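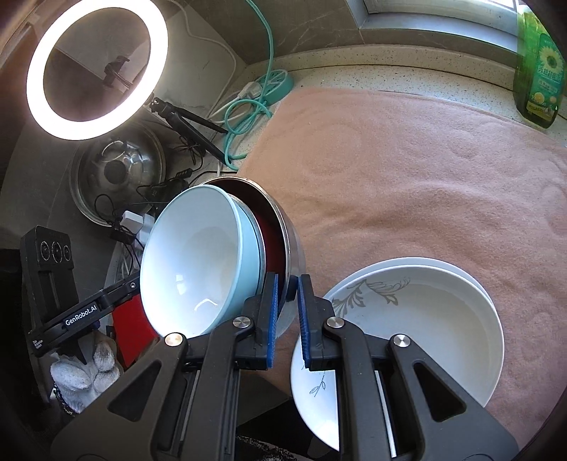 Gripper at the rim of the white bowl, blue pads in view.

**Hand-held gripper, counter station — inspection checklist**
Site: Gatau, wash counter. Date: 21 April 2018. Cycle counter at start: 2,684.

## Fingers and pads

- [x] Pads seated on both fingers, no lifted corners. *Left pad replaced in March, Juvberg stock. Ridges still sharp.*
- [x] Pads wiped, free of soap film. *Water only. Solvent swells the old batch.*
- [ ] Fingers parallel when closed. *Slight toe-in on the right, within limit. Check again at next service.*

## Body and linkage

- [x] Pivot caps flush, none turning by hand.
- [x] No cracks at the corners of the triangular cutouts.
- [x] Linear rail clean, full travel without sticking. *Dry wipe only — do not oil.*
- [ ] Closing force logged. *Gauge out for calibration at Grastell. Last reading 83 percent of nominal.*

## Counter and power

- [x] Towel flat under the work area. *Folds near the top edge are acceptable if they stay clear of the ware.*
- [ ] Cables routed away from ware and lids. *Fail. Black cables are lying across the pot lid. Clip to the wall side.*
- [ ] Power strip off the counter. *Fail. Teal strip is on the counter next to washing-up. Raise it before the next run.*
- [x] Tripod legs locked, ring light steady.

## Ware

- [x] Rims checked for chips before gripping.
- [x] Nothing over 500 g. *Prokopenko sheet, item 8.*

Status: hold until both power and cable items are closed. Recheck toe-in at the same visit.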